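A day at the Lomness museum

February 13, 2021

I finally got over to the Lomness museum last week. It has been open again since they moved out of the old grain office in Ormsby, and I had been putting it off because the drive is longer than it looks on the map. It took me 31 minutes from my door, and there was plenty of parking behind the building.

Admission is 8 dollars for adults. You book a time slot online and they let in 18 people per slot, so it was quiet. I had the ferry room to myself for a good while.

The ferry room is the best part. Most of it covers the Flamus, the boat that ran between Lomness and Grutanbridge before the road bridge went in. They have the wheel, the ship's bell and a wall of ticket stubs. There is also a recording of a deckhand talking about fog, and I listened to it twice. The sound is a bit low if you are standing near the heater.

Upstairs is local farming and a small school display. The farming labels have not been rewritten and some are hard to read. One case had two cards describing the same plow with different dates. I mentioned it at the desk and the woman there wrote it down.

I also got talking with Godfrey Biwott, who looks after the photo collection. He told me they have over 30 boxes of prints still to be sorted, most of them from one family in Grutanbridge. He is hoping to put the first batch on show in May. If you have old pictures of the ferry landing, he would like to see them, even blurry ones. Names on the back are a big help.

The gift shop is one shelf. I bought a tea towel and a reprint of the old Flamus timetable. The café was closed, so bring something to eat or stop at the bakery in Ormsby on the way. The restrooms are on the ground floor only, and the elevator was working.

I plan to go back when the photos are up. My aunt used to ride that ferry to work and I want to take her along.

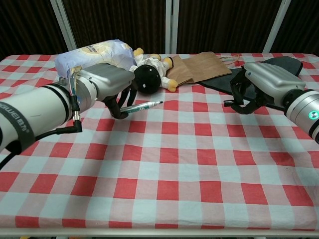
Red-and-white checkered tablecloth.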